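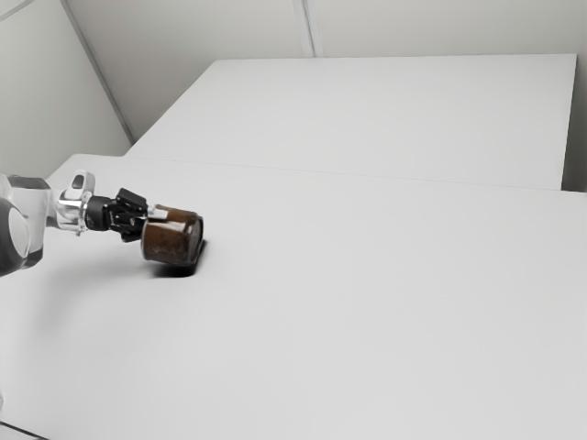 Home | Shop Talk | Budget Stuff | Archive

So the January budget is due and I still haven't picked an arm. I know, I know. I said I'd have it settled by the end of summer, and then the label printer died and ate two weeks of my life (and a good chunk of the money I'd set aside for fun things).

Quick catch-up if you're new: we pack preserves and spice pastes, mostly small runs, and I want a robot arm to move jars and cans from one table to the next. Boring job! Nobody here wants it, me included. The plan is one arm, one parallel gripper, two fingers, no fancy hand. I've been trying everything in simulation first, and I can't tell you how much cheaper it is to drop a jar that doesn't exist.

I have two quotes on my desk. Nerkska wants more for the arm but throws in the gripper and a year of support. Rerno is cheaper up front, and then you get to page three and find the mounting plate, the cable set and the "commissioning day" – all extra. Once I added it all up, the gap between them was $1,000. That's it! I spent 61 emails getting there, so please learn from me and ask for the full list on day one.

What I keep going back and forth on is how wide the fingers should open. Wider fingers cover more containers, but the wider set costs more and I'd be paying for it on every single station if we ever add a second. I've had a few sessions on big round metal things too, mostly to find out where my wish list has to stop.

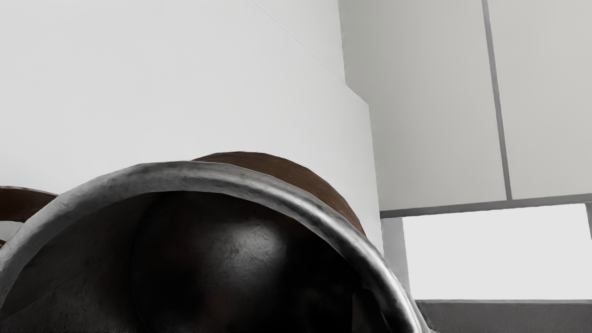 Farzana Gamage thinks I should forget about anything bigger than a jar for the first year and put the difference into spare fingertips. Her point is that the pads wear out long before anything else does, and that waiting on a pad order will stop you just as dead as a broken motor. She also told me to budget 25 percent on top of whatever the quote says, which made me want to lie down for a while.

I think she's right about the pads. I'm not sure about the 25 percent, mostly because I don't have it. What I do have is a spreadsheet with 71 rows, and I went through it again last night crossing out things that were really just me window shopping. The second camera went. So did the nice rolling cart from Patwary (sob).
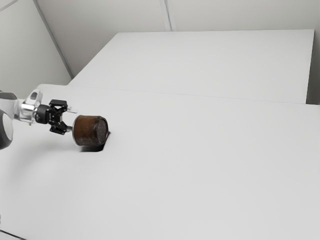 The other line I nearly missed was time. Someone has to set up each new container, write down the grip settings and run it enough to trust it, and that someone gets paid. I'd put zero hours in for that. Zero! It's now its own line, right under the arm, and I moved the training money over to cover part of it.

Tables are staying white and plain, same as in the sim, and I'm getting two from the same supplier so I can stop worrying about that part. Fencing is still a question mark. I have a call booked with Debashish Ekanayake about it and I'll post whatever I find out.

If you've bought from either of these companies, please tell me how the support was after the first few months – email is best, I'm terrible at checking comments.

Last updated: 30 October 2019

Contact | Copyright, all rights reserved | Back to top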